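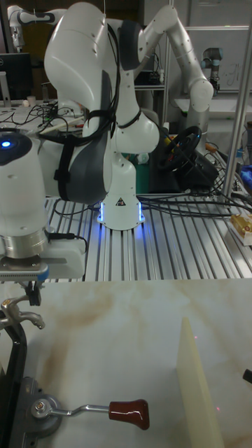
Gripper week is over and I have a winner (sort of!)

23/03/2025

Well, that's the end of our first proper gripper comparison and my notebook is full, so I thought I'd get the main news up before I forget what my own scribbles mean.

For anyone who missed the last update, we've been trying two grippers on the same arm: the Braner, which is the one we've had since June, and the newer Trullton, which has a slimmer finger and a much fussier controller. Same arm, same jobs, same person pressing the button (me, mostly). Ľubica Hájek wrote the test list and she did not go easy on us. Turning a crank was on there, and so was picking up small metal fittings, which sounds dull until you've watched one roll off the table for the third time before lunch.

We did 159 goes with each gripper. The Braner managed 97 without any help from us and the Trullton managed 111 - no, sorry, I've just checked and my ones look like sevens, it was 117. Still a decent gap! Nearly all of it came from the metal fittings, where the slimmer fingers could get in between the awkward bits. The Braner tended to push things along a little before it closed, and once a curved piece has started to turn you might as well stop and set it up again.

The crank was another story. I'd have put money on the Trullton and I'd have lost it. A smooth round grip wants a good wide finger behind it, and the Braner just leaned in and went round, lovely and steady. The Trullton kept letting the handle creep towards the fingertips and then we'd get a fault on the controller and all stand about looking at the manual. Aurelio Tovar reckons softer pads would sort most of that out, and he's already cut some from a sheet of rubber he had in his drawer. I'll believe it when I see it, but I've been wrong about his rubber before.

A quick word on swapping them over, as a few of you asked. It took us 11 minutes on the best try, and that's with the cable already tied back along the arm. The mechanical part is easy enough - it's getting the controller to accept that it has a different gripper on the end that eats up your morning. Ondrejka, who supply the controller, have sent us a new settings file and we'll load that first thing next time.

So what are we buying? Neither, yet. Ľubica wants a long run on each before we spend anything, around 1000 cycles of open and close with a weight in the fingers, and I think she's right (don't tell her I gave in that quickly). The Trullton goes first, with Aurelio's pads on, and then the Braner. If there's time I'd also like another look at the Treren wrist camera, which we only had running for one afternoon and which I rather liked.

I'll put the full table of results up once I've typed it out, sevens and all.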